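Taking it apart again

The student robotics group at Tresari College meets at four in the afternoon and works until the building closes. Its project this year, Mahuika, is a disassembly cell for old desktop computers. The brief from the sponsor, a recycler called Platora, fits on one line: open the case, get the valuable parts out, leave them fit for resale.

The method is plain. A unit lies on its side on a slatted bench with the side panel off. One student drives the arm by hand while the joint positions and camera views are logged, and the logs are used to train the control software, Tuler. The group wants 400 clean runs before it trusts a result. By June it had 200.

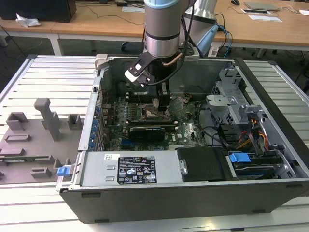
Desktop cases follow no common plan. Latches differ between makers, power leads cross whatever sits beneath them, and a part that lifts straight up in one model has to be tilted in the next. The students sort the work into nine steps and score each one separately, so a run that fails at the last step still yields eight usable records.

The processor is the hardest step. The lever on the socket has to be released before anything is lifted, and the fingers have little room to either side. Too much grip marks the part - too little and it drops back on the contacts. Most of the spring term went on finger shape.

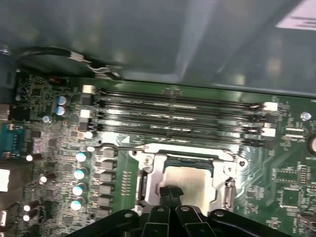
One former member, asked about the project, thought the group should spend less time on the socket and more on cables, as a loose lead would stop a run sooner than a stiff lever. The group has put cables on its list for the autumn, after the next set of fingers is cut.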